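Flolesard 项目中期进展报告：夹爪、腕部相机和控制器的对比试用

2018年5月17日

各位好，又到交作业的时候了。上一份报告写得太像说明书，你们回信说看完还是不知道我们每天在干什么，这次我就照平时说话的样子写，想到哪儿写到哪儿，表格和原始日志都放在附件里，正文尽量少放数字。如果只想看结论，直接翻到后面“我现在的倾向”那一节就行。

先说进度。按照计划书，这个阶段要把候选夹爪都装上同一条机械臂，用同一套任务跑一遍，再把腕部相机和控制器的选择定下来。夹爪部分跑完了，相机部分跑完了大半，控制器还在拉锯（后面细说，一肚子苦水）。总体比计划慢了一点，慢在两个地方：一个是转接法兰返工，一个是控制器固件。预算没有超。

夹爪对比是怎么做的

参加对比的夹爪一共4款，都是两指的。Bevel 的短指型、Bevel 的长指型、Cakard 的自适应型，还有我们自己拿 Bevel 的机身改了手指和指垫的那一款，内部叫“改装款”，名字很没创意，凑合叫着。任务分三类：硬的、有棱有角的东西；浅口的圆碗；带抽绳的布袋。每款夹爪每类任务抓60次，扣掉急停、掉线和我手滑按错按钮的那些，留下来能用的记录是702次。作废的那些也都留着日志，没有删，原因一条一条写在附件里，有几条原因写得比较丢人，请包涵。

判定标准跟计划书一样：夹起来、搬到目标区、放下、手指完全松开，四步都做到才算成功。中途滑一下又自己咬住的，记成功，但是加一个标记。我一开始觉得这个标记没什么用，后来它成了整份数据里我看得最多的一列，原因下面会讲到。

硬物那一类没什么可说的，大家都很好，差别小到我不敢拿它下结论。唯一值得提的是 Bevel 短指型在物体靠得很近的时候容易碰到旁边的东西，指尖外侧的棱太方了。我拿锉刀把一副备件的外棱倒了个小圆角，碰撞明显少了，但是那副备件也就不能退了，已经记在消耗里。

圆碗比我想的麻烦。碗口有弧度，指垫是平的，接触面就是一条窄窄的边，力一大碗就转，力一小碗就滑。Cakard 自适应型在这里表现最好，手指会顺着碗壁贴上去，看着很舒服，我第一次看它抓的时候在旁边叫了一声。长指型能伸进碗里从里外两侧夹住碗壁，也可以，只是对位置要求高，相机标定稍微偏一点就会把碗推走。短指型在这里最吃力。改装款居中。

布袋才是真正有意思的部分，也是你们当初批这个项目的理由，所以我多写几段。

布袋为什么难

计划书里写的是“柔性物体”，四个字轻飘飘的，真做起来每一次都不一样。布袋放在桌上，同一只袋子，上一次鼓着，下一次瘫着，褶子朝哪边全看放下去的那一刻。绳子就更随性了，有时候压在袋子底下，有时候甩到一边，绳扣又圆又滑，夹住了也可能一拉就从指缝里滚出去。

我们试了三种抓法。第一种最笨，直接夹袋身，抓起一团布就走。第二种夹绳子。第三种夹绳结或者绳扣附近，让结挡在手指下面当止挡。第一种成功率最稳，但是放下的时候布料经常挂在指垫的纹路上，手指张开了袋子还粘着晃两下，有时候干脆跟着手臂走了。第二种看起来最优雅，失败起来也最干脆，绳子太细，平行夹爪闭到底还是有一点点缝。第三种在对准了的时候几乎不掉，可惜对准本身就很费劲，腕部相机在最后那一小段经常看到的是一团糊。

指垫的纹路影响比我预想的大得多。光面橡胶垫抓布很好，抓绳子不行；菱形网纹的垫子抓绳子好，抓布也好，就是松手的时候爱挂。我在改装款上把网纹磨浅过一次，挂布的情况好了一些，绳子那边就差了回去。这个取舍我还没想明白，下一阶段打算做两副深浅不同的垫子再比，模具费用很低，已经问过了。

前面说的那个“滑一下又咬住”的标记，在布袋任务里出现得最多，而且集中在长指型上。我翻了很久视频，看出来的规律是这样的：长指型的手指根部有一点点弹性，受力之后指尖会往外张，绳子就往下溜，溜到绳结那里卡住，系统以为自己抓得很好。从成功率看它排得挺靠前，可是我不愿意把一个靠绳结救命的夹爪推荐给你们。换一只没有打结的袋子，结果可能就很难看。这个补充实验我已经排进去了，袋子一样，把结解开，其他条件都不动。

抓绳子的时候还有一个动作细节，是试了很多轮才摸到的。手指从正上方直直下去，闭合的时候会先碰到袋子鼓起来的那一块，袋子一歪，绳子也跟着歪，等真正闭合的时候绳子已经不在中间了。后来改成斜着进去，两指的开口跟绳子大致垂直，先停一下，等绳子不晃了再合。多花的时间很短，效果好得让我有点不甘心，因为前面那么多轮调力度曲线都白调了。

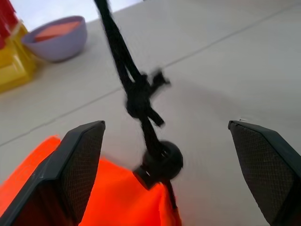
为什么不直接换成吸盘来抓布袋？

布料透气，吸盘建立不起足够的负压，袋身又有褶皱，密封唇贴不平；加大流量可以勉强吸住，但是噪声和耗气都会上去，绳子和绳扣还是得靠手指来处理。

吸盘这个话题我就不再展开了，计划书评审的时候也讨论过，旧的测试片子还在共享盘里，想看的话跟我说一声。

腕部相机

相机这边比较了两台，一台是原来就装在臂上的，一台是 Cakard 随夹爪配套的小相机。两台都装在手腕上，都能看到两根手指和手指之间的东西，差别在近处。原来那台画面干净，颜色准，但是最近对焦距离偏远，手指快碰到物体的时候细节就没了。Cakard 那台近处清楚得多，不过动起来容易拖影，特别是手臂还在减速、绳子还在晃的那一会儿。

拖影的问题我们从两头下手。一头是把曝光时间压短，画面会暗，于是在桌子侧面加了一盏灯。灯加上以后浅色桌面容易过曝，远处白成一片，好在我们要看的东西都在近处，远处白就白了。另一头是改动作，就是上面说的先停一下再闭合。两头一起用，绳子的识别基本能用了，绳结和绳扣还分不太清楚，两样都是黑的，又挨得近，算法经常把它们当成一个东西。换一种颜色的绳扣当然能解决，可那样就有点自己给自己放水的意思，我们没换。

标定也讲两句。每换一次夹爪，手眼标定就得重做，因为转接法兰的厚度不一样。最早我图省事，用图纸上的厚度差直接改参数，结果碗那一类一塌糊涂，指尖老是落在碗口外面一点点。老老实实重新标定之后就好了。那几天的数据全部作废重跑，进度表上有一段难看的空档就是这么来的。教训记下了：以后换夹爪，标定不许跳。

法兰返工的事情上次邮件里说过，再简单交代一下。Bevel 的机身定位销比我们臂上的孔大一圈，第一版转接件是硬压进去的，装上以后有肉眼看不出来的歪，夹硬物的时候没事，夹绳子的时候两根手指的指尖对不齐，绳子从斜缝里跑。第二版重新铰了孔，对齐了。第一版的那几件我留着当镇纸。

控制器，苦水部分

控制器比较的是 Bermúdez 的那台和 Cakard 自带的那台。说实在的，如果只看手册，我会毫不犹豫选 Cakard 自带的，接口全，力控参数开放，示例程序也写得好懂。装起来才发现它的力反馈更新不均匀，有时候一连串数据挤在一起过来，有时候停顿一会儿。夹硬东西感觉不到，夹布就很明显，因为布是慢慢被压实的，力上升得很缓，中间断一下，控制器就以为已经夹紧了，提前停住，然后袋子就掉。

我给他们的技术支持写了信，附了日志。他们回得很快，态度也很好，发来一版新固件。新固件装上以后停顿少了，但是急停之后要重新上电才能恢复，每次都得走过去拔插一遍。有一个下午我光拔插就走了好多来回，腿都酸了！第二版固件据说会修，还没收到。

Bermúdez 那台正好反过来。接口老，文档像是从别的语言硬翻过来的，力控参数只给了几个档位让你挑，没有办法细调。可是它稳。开机就能用，急停之后按一下就恢复，力反馈一个点一个点很均匀地来。跑夹爪对比的正式数据全部用的是它，这样四款夹爪之间的比较是公平的，控制器的毛病不会混进来。Cakard 那台只跑了布袋这一类的一小部分，没有计入前面的总数，单独放在附件的最后一张表里。

两台之间怎么选，取决于下一阶段想要什么。想要能细调力度、能做学习控制的，就得等 Cakard 的固件；想要天天能开工的，就用 Bermúdez。我自己的想法是先用后者把剩下的实验做完，前者留一个接口，固件好了再切过去。切换需要改的程序我已经预先拆出来了，换控制器只动一个文件。

安全和杂事

这段时间没有伤人，也没有撞坏东西。有一次长指型的指尖蹭到了桌面，留了一道浅印子，手指没事。之后我把软件里的最低高度往上提了一点，抓碗的时候因此少了一点余量，对结果有没有影响我查过，看不出来。

桌面的接缝给我添过一次乱。桌子是两块板拼的，接缝很细，灯从侧面一打就有一条淡淡的线，绳子识别有一阵老把那条线认成绳子，手臂就很认真地去夹空气。解决办法是把接缝的位置写进背景模型里，让算法把它当成桌子的一部分。我也考虑过拿胶带贴上，后来没贴，胶带反光，怕更糟。

数据备份从原来的手动拷贝改成了每天收工以后自动同步。起因是我有一次忘了拷，差点丢掉一整批碗的视频，还好本机上还在。现在日志和视频用同一个编号，找起来快多了。以前找一段视频得对着时间戳翻，翻得眼睛发花。

还有一件小事。袋子是会变的。同一只袋子抓多了以后布会变软，抽绳也起了毛，跟新的手感差很多。我们准备了几只同款的轮着用，每只用了多久都登记在表里。到后来旧袋子明显比新袋子好抓，所以分析的时候我把新旧当成一个因素放进去了，免得先测的夹爪吃亏。测试顺序本身也是打乱的，不过打乱归打乱，多看一眼放心些。

我还试过一个没有写进计划的小东西，就是闭合之后轻轻往上提一点点，停住，看力反馈有没有往下掉，掉了就重新夹。道理很土，人拎袋子的时候也会先掂一下。在布袋上它救回来不少本来会失败的抓取，在碗上反而有坏处，因为碗一提就转，转了再放回去位置就变了。正式数据里没有开这个功能，要是开了，四款夹爪之间的差别会被它抹平一大块。下一阶段我想把它单独做一组，如果你们觉得跑题请早点告诉我。

钱

夹爪和法兰的钱都付清了，备用指垫付清了，灯是从别的项目借来的，不花钱。目前设备这一项还剩约2,000欧元。我打算先拿它做深浅两副指垫的模具，剩下的留着，万一 Bermúdez 的控制器要配扩展卡，这笔钱正好能用上。Cakard 的控制器是试用的，不用付费，但是试用期到八月为止，到时候要么买要么还。希望你们能在那之前给我一个倾向，哪怕是口头的。

差旅没有动。原来想去 Bevel 那边看一次他们的装配，后来他们愿意远程开会讲，就省下来了。省下来的差旅能不能挪到设备里，需要你们那边点头，我按规定填了申请，和报告一起发出。

我现在的倾向

先强调一下，这是倾向，还不是结论，解开绳结的那组补充实验做完之前我不想把话说死。

如果下一阶段的重点还是布袋和绳子，我选改装款。它在硬物上不吃亏，在碗上中等，在绳子上最让人放心，滑一下又咬住的标记也最少。缺点是松手时挂布，还有它是我们自己改的，坏了没有现成的备件，得自己做。手指的图纸和加工说明我已经整理好了，换一个人也能照着做出来，至少我希望如此。

如果重点转到碗、杯子这一类，选 Cakard 自适应型，不用犹豫。它抓布袋也不差，就是抓绳子的时候两根手指会各自找平，细绳子容易被挤到边上去。这个毛病我试着用限位块锁住它的自适应关节，锁住以后抓绳子好了，抓碗的优势也没了，等于花大价钱买了一个普通夹爪，所以又拆掉了。

长指型我不推荐，理由前面说了。短指型便宜、结实，留一只当备用很合适，倒过圆角的那副手指也就装在它上面了。

相机选 Cakard 那台，配侧灯和短曝光。控制器先用 Bermúdez，八月之前再看一次。

有一件事我拿不准，想听听你们的意见。附件里成功率那张表，是按三类任务分别列的，没有算总分。我怕一旦有了总分，大家就只看总分，可是三类任务的重要性完全是你们应用那边说了算，硬物占一半和布袋占一半，排出来的名次会不一样。如果你们能给我一个权重，我一天之内就能补上；给不了的话我宁可空着。

接下来要做的

最先做的是解开绳结的那组，改装款和长指型先上，另外两款随后。然后是深浅两副指垫，模具一到就开工。再然后是把绳结和绳扣分开识别，这一块我心里没底，可能要重新标一批图片，标图很枯燥，我打算每天标一点，和跑实验穿插着来，免得把自己标傻了。

手臂的速度目前压得很低，是为了让绳子少晃。下一阶段会逐步往上提，看看到哪一档开始出问题。我猜先出问题的会是相机，夹爪应该还能撑一阵，猜得准不准下次报告见分晓。

Cakard 的第二版固件收到以后，我会先在硬物上试一轮，确认急停恢复正常，再上布袋。不会一上来就拿布袋试，上次就是这样，分不清是布的问题还是固件的问题，绕了很大一圈。

视频方面，你们之前说想要一段能在内部会议上放的短片。素材够了，腕部视角和侧面视角都有，我倾向于多放腕部视角，手指怎么进去、绳子怎么溜走，看得最清楚。失败的片段也会放几个进去，全是成功的反而看不出难在哪里。要多长、要不要配字幕，请给个说法，我不太会剪，得留点时间。

附件清单：夹爪对比原始表，作废记录及原因，相机曝光与灯光设置，两版转接法兰图纸，改装款手指加工说明，Cakard 控制器布袋测试表，设备费支出明细，差旅费挪用申请。

附件里如果有打不开的，告诉我，我换一个格式重发。上次那个压缩包在你们那边显示乱码，这次文件名全部改成了英文，应该没问题了。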